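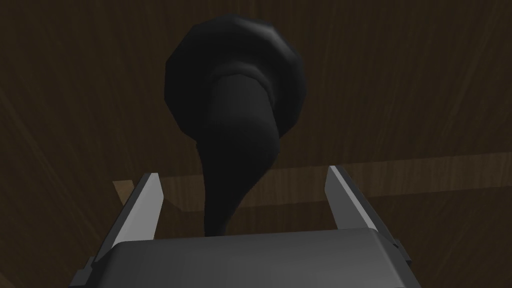 Speaker notes: Şükran Kılıçarslan, Wornonstead workshop group
Talk given 13th September

Start with the simulator on screen. Two-finger gripper, fingers wide open, and a black part with a big round cap and a stem that twists as it narrows. I love this shape! Ask the room where they would grab it. Let them argue for a minute.

Then the money. We had quotes from Joltis and Tawfik before we had tried one grasp, and I was ready to sign (admit this). Yiğit Başaran talked me into simulating first – best advice I got all year.

What we do now: list the awkward parts, model them roughly, run 500 grasps on each with a plain two-finger gripper, and only then open the catalog. Our list has 113 parts. Go slow on this bit, people write it down.

Budget slide. Three lines get forgotten every time: spare fingers, mounting brackets, and the hours somebody spends learning the software. I put down 166 hours for the first cell at Skirdale and we used more than that. Worth every one, but it has to be on the sheet.

Lead times. Allow 6 weeks for custom fingers. If you want them by October, the order should be in already – look sternly at Yiğit here.

Questions. Somebody will ask about suction. Say yes, price it too, and bring your ugliest part to the demo.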